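Why People Do Not Return Library Books on Time
Student project report
By Nuanchan Panyasiri
12th March
4 comments | 11 shares

For my project I studied late returns in the public library of Etlow. I chose this topic after I paid a late fee myself and felt quite ashamed at the desk. I wanted to know if other readers feel the same, and if the fee makes them come back earlier.

I prepared a paper questionnaire with nine questions and left 90 copies in the reading room. I received 63 of them back. Some were not complete, and I could use 50 for the results. My first version had a question about income, but my supervisor advised me to remove it. I think this was correct, although it means I cannot say anything on whether the fee is harder for poor families.

Of the 50 readers, 43 had returned a book late at least one time. The most common reason was simply forgetting the date. The second was that the reader had not finished the book and did not know that the loan can be made longer by telephone. This surprised me, as the telephone number is printed inside every cover — but it is printed very small. Only a few readers wrote that they were afraid of the fee. One older reader wrote a full page on the back about a novel she kept for two years and then sent by post without her name.

I also compared Etlow with the library in Brostitz, where the fee was stopped last June. The staff there told me that more old books came back in the first weeks. They did not keep exact numbers, so I give this only as their opinion. They also send a short reminder message before the date, and it is difficult to separate the effect of the message from the effect of the missing fee.
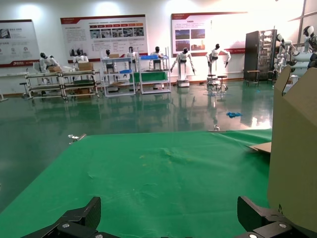
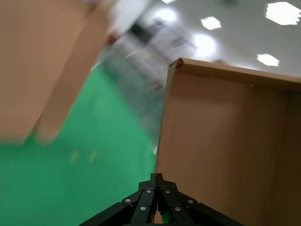

My study has weak points. The people who answered were sitting in the library, so they are probably more careful readers than those who stay away. I should also have asked how far each person lives from the building. If I repeat the work, I will leave copies in the bus station and in two schools.

I recommend that Etlow tries the reminder message first and keeps the fee for the moment. The message is cheap, and most readers in my study forget the date without any bad intention. The telephone number should be printed larger.

Contact the student projects page | Copyright Illatum College | Back to top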